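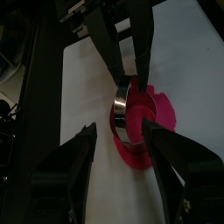

Figure 2. A shiny metal ring over a pale surface.

4.2 Unnamed household objects

The written inventories collected in Asitz and Kutano list 1,435 items. Most entries give a plain noun, such as "cup," "bowl" or "key," sometimes with the room where the item was kept. A smaller group gives no name at all. In these entries the writer describes a shape ("ring, metal"), a place ("from the drawer by the stove") or a former owner. Rings are typical of this group. A loose ring can belong to a curtain, a jar, a lamp or a set of keys, and once it has left the larger object the writer often has only the shape to go on.

We coded an entry as unnamed when it had no noun for use. Entries with two competing nouns, such as "jug or funnel," were kept apart and coded as undecided. Nine households used this form more than once. In seven of them the list was written by two people, and the second noun was usually in the other person's handwriting.

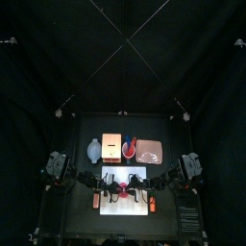

Vlastimil Čierny, commenting on an earlier draft, argued that the undecided entries should be counted as named, given that a person who writes two nouns knows what the object could be used for and has simply not settled on one. We tested this reading. Moving the entries made the named group larger in both towns, but the order of the rooms stayed the same: kitchens had the highest share of named objects and hallways the lowest. We have kept the original coding so that our results can be compared with those in the Hájek lists, which treat double nouns as a separate class.

Material words follow a different pattern. Writers added "steel," "glass" or "plastic" mainly when the household owned more than one object of the same kind. A single cup is just "cup."

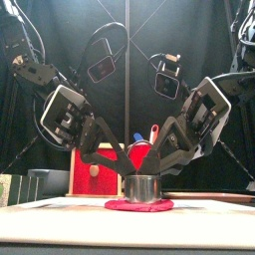

When a second cup of another material appears on the list, both entries tend to receive a material word, even if they are several pages apart. This suggests that some writers went back and corrected earlier lines. Changes of ink in the Kutano lists support this, although the Asitz lists survive only as typed copies and cannot be checked in the same way. Section 4.3 turns to entries that were crossed out.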